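Pliltlow Washing-Up Table

README and data card
Last changed: 2023-09-26

What is in this collection

Pliltlow is a collection of short recordings about the things that stand beside a sink before and after washing-up: bowls, cups, a soap bottle, a sponge, a cloth. There is no sink in the recordings and no water is used. All the work is done on the tabletop, with dry dishes.

The collection has 158 recordings. Of these, 84 use only the soap bottle and one bowl, and we call this part the "pair" set. The others use more things together and are called the "mixed" set. If you are new to the collection, please start with the pair set. It is smaller to download and the notes are more complete.

The table

We use two tables of the same pale cream colour, pushed together end to end. There is a thin seam where they meet. In the notes, "near table" and "far table" always mean the two sides of this seam, and "on the seam" means that some part of the object's base touches it. The surface is a little glossy and has faint scuffs. We did not cover it with a cloth or a mat. A bowl slides on it more easily than on a kitchen worktop of raw wood, so please keep this in mind when you compare with your own recordings.

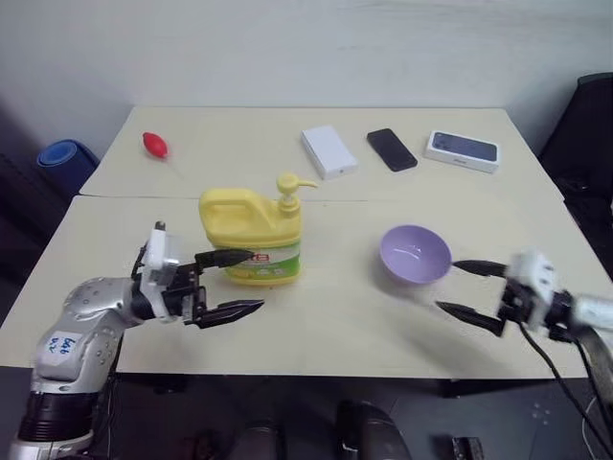

The soap bottle is the tallest of our objects and also the one which causes the most discussion. It is yellow, with a pump on the top and a handle as part of the body. We describe its direction with the nozzle: "nozzle right" means that the nozzle points to the right-hand side of the table. Costel Gavrilă first wrote the directions as hours of a clock, but different people read the clock from different sides of the table, and we changed all the old notes in April.

The pump turns separately from the bottle. For this reason the direction of the nozzle does not tell you the direction of the label. When the label matters, there is a second field called label_side. It may be empty.

The bowls

Seven bowls are used in the collection. The names in the file objects.csv are simple colour names. The lavender bowl is called "purple_light" in the file names, and this is the same object as "lilac" in the oldest notes. It is plastic, rounded and fairly deep, with a smooth finish. Bowls are always placed with the open side up at the start, except in the stacking recordings of the mixed set, where the upper bowl can be upside down.

A smooth bowl reflects the lamps as small white spots. Please do not label these spots as water drops or as remains of food. One of our first annotators did so, with very good intentions, and Jinlong Meng had to check every bowl again. Small dark specks on the inside of a bowl are also not labelled. We do not clean the dishes to a perfect state, and a used dish is closer to what you find in a real kitchen.
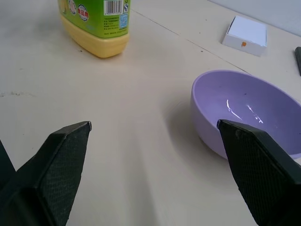 Mahlet Fikre
Object notes and annotation, Orndale

Notes on the labels

Each recording has one text note, written by one person and read by a second one. The note gives the objects, their starting places and the task in one sentence. Here are two notes as they appear in the files:

Put the light purple bowl to the left of the soap bottle.
Move the soap bottle to the far table, then bring the bowl to the seam.

"Left" and "right" are always from the near end of the table, looking towards the far table. "Beside" means that the two objects are close but do not touch. When they touch, we write "against".

Printed text on packaging is not transcribed. The soap bottle has a green and white label, and on it you can find a barcode and round emblems, one of them with the Chinese characters 食品用. Which part of it is visible depends on how the bottle stands and on the view, so please do not use the printed text as an identifier. Use object_id.

Files

objects.csv – one line for each object, with its name, colour and material
notes.csv – task sentence, starting places, names of writer and reader
pair – recordings with the soap bottle and one bowl
mixed – all the others
changes.txt – corrections, newest first

Known problems

In 20 recordings of the mixed set the cloth is written as "towel". The object is the same. We left the old word in the task sentence and corrected only object_id.

The amount of soap in the bottle was not noted, so its weight can differ between recordings. Mitiku Habte is preparing a field for this, but it will be filled only for new recordings.

The boundary between "near" and "on the seam" was not strict in the beginning. If your work depends on it, please look at the pictures and do not trust the note alone.

Corrections

Corrections are welcome, also small ones. Please send the name of the recording, the field and the value you propose. Ayantu Beyene collects them and writes the accepted ones in changes.txt.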